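Galo, le carnet de tri des petits déchets

LISEZMOI (version d'octobre)

Bon, alors Galo c'est quoi ? Un fichier texte avec 3786 lignes, une ligne par objet jeté à la maison, et en face la façon dont je l'ai classé. J'ai commencé pour régler une dispute de cuisine (le pot de yaourt, on le rince ou pas ?) et puis je me suis prise au jeu. Je vous le donne tel quel, avec ses trous et ses fautes de frappe, faites-en ce que vous voulez !

Ce qu'il y a dans le dossier

galo.csv : le fichier principal, séparateur point-virgule, encodage UTF-8. Si Excel vous affiche des é bizarres, passez par l'import de données au lieu du double-clic.
galo_douteux.csv : les 74 lignes sur lesquelles j'ai changé d'avis au moins une fois.
categories.txt : la liste des 20 catégories, avec ma définition à moi pour chacune.
karnden.py : un petit script qui vérifie que je n'ai pas inventé une catégorie en route (ça m'arrive encore).

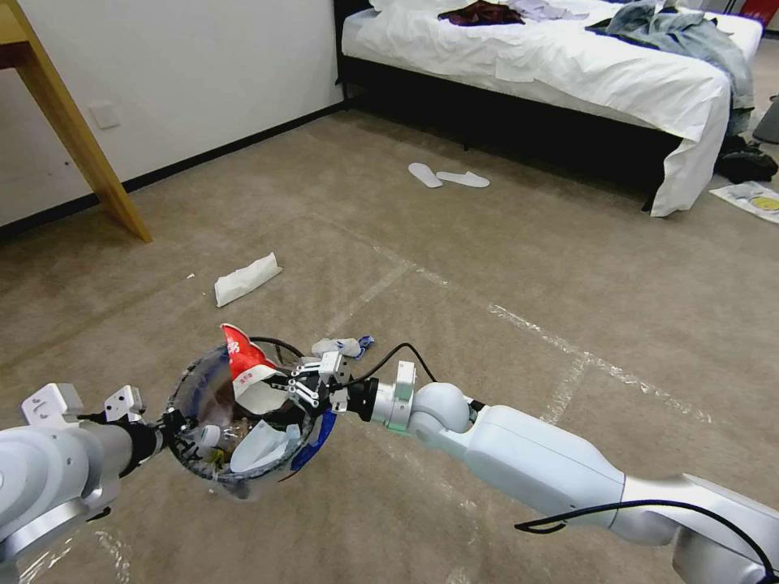 La colonne « matière » m'a donné plus de mal que tout le reste. Au début je mettais un seul mot, plastique, papier, métal, et hop. Sauf qu'une corbeille de chambre ou de bureau, c'est rarement aussi sage : un emballage rouge et blanc qui dépasse, un gobelet en papier blanc, un petit bouchon blanc dans le fond, et me voilà avec trois lignes à remplir et au moins deux hésitations. Le gobelet en papier, par exemple, je l'ai d'abord mis avec les papiers, puis je l'ai sorti pour lui faire sa catégorie à lui (« papier pour boire », oui, je sais, le nom est nul). Maintenant la colonne accepte deux matières séparées par un plus, et tant pis pour l'élégance.

Les colonnes, dans l'ordre : numéro, objet, matière, catégorie, pièce de la maison, remarque. La pièce est souvent vide avant la ligne 1408, je n'y avais pas pensé. Les remarques sont en français, parfois très en français, j'ai retiré les plus salées.

Comment j'ai noté

Le soir, vers 21 h, au moment de fermer les sacs. Je notais sur papier et je recopiais le mercredi, donc les numéros suivent l'ordre de recopie et pas celui des poubelles. Ne cherchez pas de saisonnalité là-dedans, j'ai essayé, ça ne donne rien.

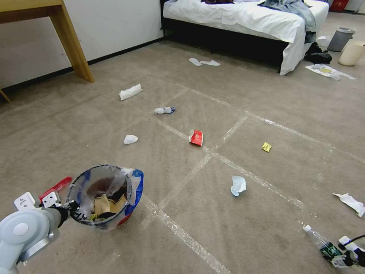

Pour les bouteilles, j'ai gardé une ligne par bouteille, bouchon compris quand il est vissé dessus. Un bouchon tout seul a droit à sa propre ligne. C'est discutable, et si vous préférez tout séparer, le script a une option --bouchons qui dédouble les lignes (pensez à sauvegarder avant, elle écrase le fichier !).

Ce que Galo ne sait pas faire

Il ne vous dira pas dans quel bac jeter quoi. Les consignes changent d'une commune à l'autre, et les miennes, celles de Lirimden, ont bougé en cours de route. Il n'y a pas de poids non plus : ma balance de cuisine sert à la cuisine, merci. Et le verre est très mal représenté, on en achète peu.

Le cas du mouchoir 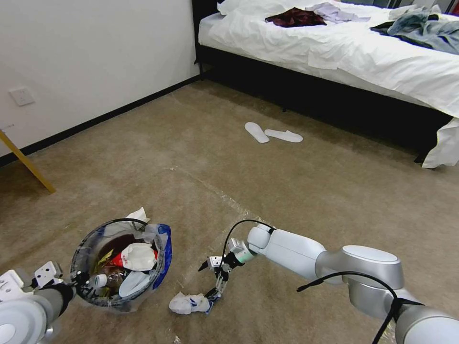 Mouchoir blanc froissé sur la moquette, à côté de la corbeille.

Dans Galo, les mouchoirs vont dans « papier souillé », même quand ils ont l'air propres. J'avais une catégorie « papier froissé » au début, je l'ai fusionnée. Si vous tombez encore dessus quelque part, c'est un oubli, dites-le-moi.

Réutilisation

Servez-vous, modifiez, partagez, citez juste le nom Galo quelque part. L'atelier Wannasri s'en sert déjà pour ses affiches de tri et a renommé la moitié des catégories, ça me va très bien.

À faire : relire les doublons, trouver un meilleur nom pour « papier pour boire », ajouter la cave.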